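Handheld gripper demos won't transfer to our arm - what are we doing wrong?

Posted in: Student Projects and Clubs
Posted 2025-07-18 by purkstead_build
Tags: imitation learning, handheld gripper, fiducial markers, calibration

I help run the student robotics club at Purkstead and we're stuck on our summer project. The plan is to collect demonstrations with handheld grippers and train a policy for our one real arm. The first task is simple on paper: pick a capped bottle up off a table and set it down inside a taped square. The second task, which we haven't started, needs two hands.

Our grippers are printed from a design a former member drew up, which we call the Kadier design. Each one has a wide angle camera on the body and a square marker on top. The jaws are worked by a trigger. We record video, track the gripper pose from the video, and get the jaw opening from two tiny tags near the fingertips.

So far we have 56 demonstrations from four students. Training loss goes down and looks fine. When we run it on the arm, it reaches toward the bottle and then stops short or closes too early. Sometimes it closes on nothing and carries on to the square as if it had picked something up. It got the bottle 3 times in 14 tries.

Things we've already tried:

Training longer. No change.
Cropping the images tighter. Slightly worse.
Slowing the arm to half speed. It misses more slowly.
Remounting the camera on the arm. We may have made this worse, I'm not certain.

One of the students thinks we just need a lot more data. He found a write-up that used 3000 demonstrations and wants us to aim for that. We have the room until the end of the summer and I don't see it happening with four people.

Is it the amount of data, or is something else off? I'd like to know before I ask them to spend another two weeks on it. We need something to show in November.

undisov_lab
Accepted reply, 11 votes

More data won't fix this yet. Stopping short and closing early is what you get when the camera on the arm doesn't sit in the same place relative to the fingertips as it did on the handheld unit. The policy learned "when the fingertips look like this against the bottle, close." If your camera on the arm is even a centimeter further back, the picture is different at the moment that matters.

Check these in order. Don't skip to the last one.

First, take one handheld gripper and the arm's gripper and close both on the same object, say a marker pen standing in a block. Save a still from each camera. Put one over the other at half transparency. The fingertips should land on top of each other. If they don't, fix the mount before anything else. You said you remounted the camera, so I would bet on this.

Second, check the jaw opening. Open both grippers fully and write down the value your software reports, then close them fully and do it again. With printed parts the two can differ quite a bit, and if you feed raw values into training the arm will think a half open jaw is closed. Scale both to run from 0 to 1.

Third, check the delay. There is a lag between the camera seeing something and the arm moving. In the demos there is none, because the camera is on the hand. Film a blinking light with the arm camera and compare the time stamps. If you're sending actions that are already old by the time they arrive, the arm closes at the wrong point along the path. Half speed hides this a little but doesn't remove it.

Fourth, look at your demos. All 56 of them, at double speed, with someone taking notes. You're looking for lost tracking, people hesitating above the bottle, and people who hold the trigger half pressed on the way in. That last one is common. Students do it because their hand gets tired. The policy copies it. Throw those out even if it leaves you with 30.

After that, collect more, and change the bottle position and table height each time. A few hundred good ones will do for a single pick and place.

purkstead_build
Reply to undisov_lab

Thank you. I did the overlay this afternoon and the fingertips are well off, so the mount is wrong. We'll reprint the bracket. I also watched the first 20 demos and one student half presses the trigger in nearly all of his.

Does the room matter? Ours is plain white walls and a white table and I've read that tracking can struggle with that.

undisov_lab
Reply to purkstead_build

Yes, it can. Tracking needs corners and texture to hold on to. Hang some posters, leave things on the table, and don't tidy up between takes. Avoid pointing the camera straight at a blank wall for more than a second or so.

arain_k
3 votes

Get a better camera. We had the same trouble on a line follower and it was the camera. Also try a different learning rate.

ruaridh_rankin
7 votes

I teach an after-school robotics class and we did nearly the same project last year, down to the bottle. The accepted reply covers the technical side. I'll add what I learned about running it with students, and something about your second task, because the two-handed work caught us out.

Keep the sessions short. We stopped at 25 minutes per student and swapped. The quality of the demos dropped after that and the students couldn't tell it was dropping. You can see it later in the recordings - the approach gets faster and the grasp gets sloppy.

Give everyone a fixed starting pose. Ours was grippers held in front of the chest, jaws open, still for two seconds. It gives the tracker time to settle and gives you a clean place to cut the clips.

Write a label on tape and stick it to each gripper, left and right. We mixed ours up for one whole session and had to sort it out by hand. 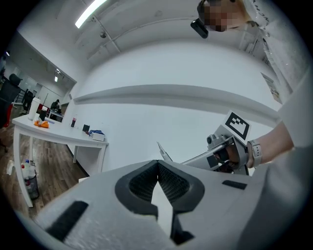

For two-handed tasks the distance between the grippers matters more than where either one is in the room. Each hand has its own track, and small errors in both add up. We had one jaw pushing into the other on the real arms when the students had kept them apart the entire time. What helped was recording a short clip at the start of every session with the two grippers touched tip to tip. You know the true distance at that moment is zero, so whatever number the software gives you is your error. If it's more than a few millimeters, start the session over.

Marker cards need care as well. Paper curls, and a curled marker gives you a bad angle. Glue it to something stiff and check that the white border hasn't been trimmed. Ours came out of the printer scaled to fit the page, so every marker was a little smaller than the software believed, and every distance was wrong by the same share. Measure one with calipers. Turn off "fit to page."

On numbers: by the end of the year we had 1524 clips and used less than half. The rest were test takes, dropped bottles, or sessions from before we fixed the marker size. So the count by itself doesn't tell you much. I would set a target in usable clips and have a student who wasn't recording that day decide which ones count. Ours were stricter with each other than I would have been.

One thing I would do differently is run the arm early. We collected for six weeks before trying a single rollout, and you at least didn't make that mistake. Train on whatever you have at the end of each week, even if it's poor, and write down where it fails. Then collect for that. If it misses when the bottle is near the far edge of the table, spend the next session on the far edge.

Don't throw out the failed grasps where the student noticed and tried again. Those turned out useful for us. The arm picked up the habit of backing off and going in a second time, and our success rate on the single bottle went up after we put them back in. Leave out the ones where they knocked the bottle over.

For November, I would show the one-handed task done well and have the two-handed recordings playing on a laptop beside it. Let visitors try a handheld gripper. Put a spare trigger spring in your bag, because that is the part that will break.

purkstead_build
Reply to ruaridh_rankin

Very helpful. I measured our markers and they're 2 mm short on each side, so we have that problem too. Is there any way to save the old clips or do we start over?

ruaridh_rankin
Reply to purkstead_build

You can save them if the video is good. Put the real marker size in the settings and run the tracking again. Leave it going overnight. The camera mount is separate, and if the new bracket matches the handheld view then the old video is still fine to train on.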